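Home Robot Open House, Prurkside
Posted February 27, 2022 by Fatima Omoregie

The question I took with me to Prurkside was a small one. I run the back room of a gift and produce shop in Gusville, and a good part of every day there goes to putting things into baskets and taking them out again. I wanted to know if a machine could take any of that off my hands this year.

The open house was hosted by Husent, which builds arms for light work, and Wike, which writes the software. Parking was easy and the sign-in line was short. The room was louder than I expected — mostly people talking over each other, with a steady whir under it from the cooling fans. I stayed for 3 of the sessions and skipped the one on financing.

The first session was on laundry. A folding routine was shown on a hand towel, and it got there, but I could have folded a stack in the same time. The presenter said shirts are still hard, and fitted sheets are not being tried at all. The second session was on wiping counters. That one I would call close. The arm covered the whole counter and went back over a spot it had missed. It did not move the salt shaker, and the presenter said moving things out of the way is a separate job as far as the software is concerned.

The last session was the one I came for, picking up small items at a table with a basket. According to the handout, the Wike team had logged 381 practice picks on small soft and round objects since July. I asked how many of those were dropped and was told the number was being worked out. I would have liked to see it.

What I noticed most is how much of the work comes before the grab. A person reaches into a basket without looking. The arm has to come in over the rim at the right angle, and a tall-sided basket leaves it very little room. I asked if a shallow tray would be easier and the answer was yes, by a lot. Wicker is also a nuisance, they said, with loose ends that a finger can catch on.

I asked about price and was given a range too wide to plan with. I also asked who fixes it when it stops. Husent has 2 service people for the whole region, and the wait right now is 11 days. For a shop my size that settles it for now. A slow helper would be fine with me if it could run overnight, but someone still has to be there to pick up what it drops.

I would go back next year. The counter wiping alone might be worth a second look.
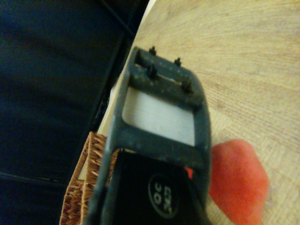
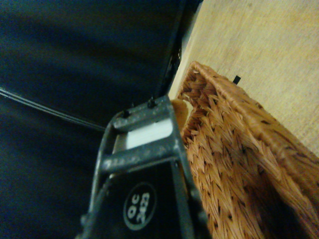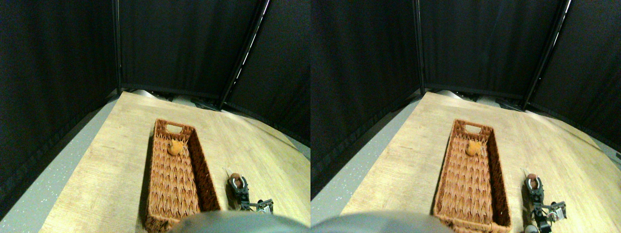
The basket table at Prurkside. In the last picture the gripper has a small round brown object beside the basket, and a small orange one is inside.

Contact | Copyright 2022 Fatima Omoregie | Back to top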